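Kitchen and Work Counter, Unit 61 - Gallery

Fit-out by Humphreys, drawings by Soo-ah Maeng. The unit is one of the small live-and-work flats at Lindach. The brief asked for a kitchen and a desk on one continuous top, with no change of level between the two. The notes below were written in February, after the first months of use, and follow the order of the work.

Layout

The run starts at the sink and ends at the window. Soo-ah placed the dishwasher under the same top as the sink to keep the pipe runs short. An earlier drawing had it on the opposite wall, which would have meant lifting the floor.

Countertop

White throughout, kitchen and desk alike. The sink is rectangular stainless steel, set into the top. The joint was filled on site and has needed one touch-up, at the sink cutout. Brenda Clegg, who lives in the unit, wipes it down with dish soap and water only.

Backsplash

White with a faint gray marble pattern. The power strip is mounted on the wall high enough to stay clear of splashes, and its cord runs down the wall. A second outlet position was drawn and then dropped.

Dishwasher

A 60 cm opening was allowed. The racks are white-coated wire and roll out on wheels. Cups go in at a tilt so that water does not collect in the base. Brenda had the tines checked against her own plates before ordering - two of the wider ones go in the sink instead.

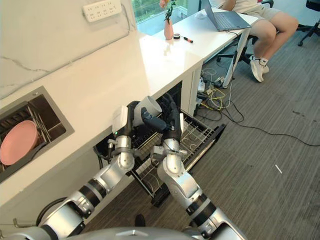

The hose was the one item that took a second visit. Mulov supplied a longer one, and it now has enough slack for the machine to be pulled forward for service. The connection was checked again after a week and was dry.

Desk end

The desk takes the daylight from the window, with greenery outside. It holds a laptop, a marker and a small pink vase of flowers. Brenda works here from 8 a.m. and moves to the kitchen end for lunch.

Drawings are filed with Narkenari under job 614. Prints of the plan can be requested from the same office.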